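Filed under: Bench Notes > Adhesives and Sealants

August, bench 2, started 8.40

Carrying on with the lap shear set for the Flodex joint. Onni left the degreased coupons in the desiccator overnight, labelled by batch. Wiped each one again with solvent before bonding. Two had a faint bloom along one long edge, put aside and replaced from the spare bag.

Adhesive is the two-part Adovby, the same tin as the last run, lid resealed with tape by whoever had it before me. Stirred the resin for longer than the sheet asks, as the filler had settled hard on the bottom. Mixed by weight on the small balance. The large one drifts when the extractor is on and I have stopped using it for anything under a full cup.

Bond line set with glass beads mixed into the adhesive. Bradley prefers wire spacers. I find the wire moves when the clips go on and then the overlap is out of square, so beads for this set. He can do the repeat with wire if he wants the comparison.

22 coupons bonded in the first mix before it began to string. Pot life was shorter than I wanted. Room was warm, the blinds on the south side are still stuck open. Second mix made in a smaller cup with a wider base, which spreads the heat better, and it stayed workable to the end of the tray.

Squeeze-out left alone on half of them and trimmed on the other half. Javiera asked for this. Her view is that the fillet carries more of the load than we allow for, and that trimming by hand puts a nick in the edge which then shows up as scatter. Marked the trimmed ones T on the back, pencil, no marker pen near the overlap.

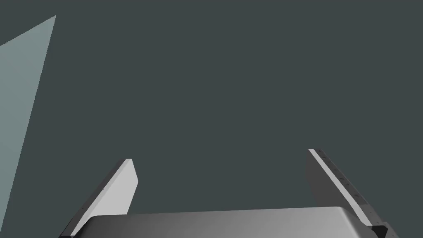

Cure is 48 hours at room temperature with the clips on, then into the oven for the post-cure. Oven 1 is booked by Treloar for their panels, so this goes in oven 2. Oven 2 reads high at the top shelf. Use the middle shelf only and put the loose thermocouple beside the tray, not on it.

14.15. Checked the earlier set, the one Denise cured last month, which had been waiting for the tensile machine. Broke the first 6. Highest load 562, in whatever units the old software thinks it is using. The header says newtons and that cannot be right for this overlap. Saved the raw file and wrote the load cell range on the printout. Need to ask Alfie which calibration was loaded. If it was the one for the small cell then everything from that session wants rescaling, including the Ramberg primer results.

Failure surfaces: mostly cohesive, adhesive left on both faces. One peeled clean from one side over a patch near the corner. Same corner as the thumb goes when lifting them out of the rack, so I suspect handling. Gloves were worn but the box by the rack is the powdered sort. Moved it to the other room and put the powder-free box there.

Grips on the tensile machine are slipping again at the start of the pull. There is a small step in the trace before the straight part. Cleaned the jaw faces with the brass brush and the next trace was better, still not good. New faces are on the shelf above the machine, part bag unopened. Will fit them before the next set goes in.

To do:
- clips off and tray into oven 2, middle shelf
- ask Alfie about the calibration file
- measure bond line on the trimmed coupons before testing, three places each
- order hardener, one tin left
- Onni to abrade the next batch, same grit, fresh paper each side

16.50. Tray covered and left at the back of bench 2. Please do not move it.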